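**Foken Hand-Held Gripper, paired set**
Wisarau equipment page, updated 10 Apr 2020

Thank you for stopping by! The Foken is the tool we kept wishing somebody would sell us back when we started recording everyday chores for robots to learn from, and after a good deal of filing, gluing and re-gluing we ended up making it ourselves. You hold one in each hand, you do the job the way you'd normally do it (more or less - your fingers will want to help, and you have to tell them no), and the camera on the tool records what the jaws are doing.

We sell it as a pair with chargers and two spare sets of pads. It goes out with the Grestine software, the same package we use in our own work, so the recordings you make at home or in the lab come out in the layout our training scripts expect.

## What we used it for

Most people who write to us want to know about the soft-packet study, so let me go into that a little. Lizeth Escobar and Nilton Sotelo wanted to find out if a policy trained only on hand-held recordings could pick up things that crinkle and slide, such as tissue packets, snack bags and refill pouches. Hard boxes had been going well for us for a long time. Packets had not!

They collected 2171 recordings in 60 different rooms, with ordinary clutter left on the tables. No robot was used for any of it. The policy was then run on a two-armed robot at our Ayala workshop, in a room that was not among the 60, and given 228 tries at soft packets it had not met before. It finished 68 percent of them cleanly. The same policy trained on recordings from a single room did so poorly that Nilton reran it, thinking he had loaded the wrong file.

Two things helped more than we expected. One was leaving patterned tablecloths in place, where earlier we had always asked for a plain surface. The other was squeezing slowly. When people closed the jaws fast, the packet often shot out sideways, and the policy learned that habit very faithfully. 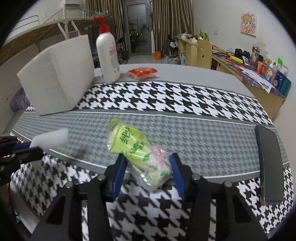

*Closing the blue pads on a tissue packet, with the second gripper at the left of the table.*

## Good to know before you order

- The pads are soft and they do wear. Change them when they start to look shiny.
- The lens is very wide, so straight table edges will look curved in your recordings. Grestine can correct this, but we train on the uncorrected picture and get along fine with it.
- Check the four jaw screws before each session. Finger tight plus a small nudge with the driver is plenty.
- Small hands? Ask for the short handle. İlker Öztürkmen designed it in September and it costs the same.

Pads, handles and screws can all be ordered one at a time. For recordings from the soft-packet study, or just to talk over whether the Foken would suit what you have in mind, write to Nayeli Arango on our orders desk. She'll pass the harder questions to Lizeth, who likes getting them.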